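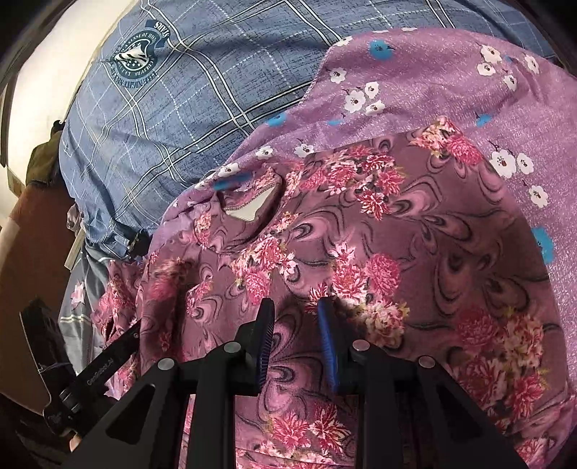 Sorting printed garments before the wash

Printed and patterned items now go through the laundry room at Sarıgül as a separate stream. Plain whites and solid darks are unaffected.

Sort by ground color first, then by fabric weight. A floral on a mauve or lavender ground goes with the mid-tones, even where the blooms are red or hot pink. Blue plaids form their own load if there is enough to fill a drum; otherwise they join the mid-tones at the cold setting.

New prints containing red are tested before their first wash. Dampen an inside seam, press with a white cloth for 35 seconds and check for transfer. Items that mark the cloth are washed alone until they pass.

Turn everything inside out, close zippers and fasten hooks. Spin at 1000 rpm maximum – lighter fabrics at half that. Dry on the rail in Room 53, away from the window.

Kumiko Kuroda keeps the list of items that failed the seam test. Additions go to her by the end of September, with the garment tag number.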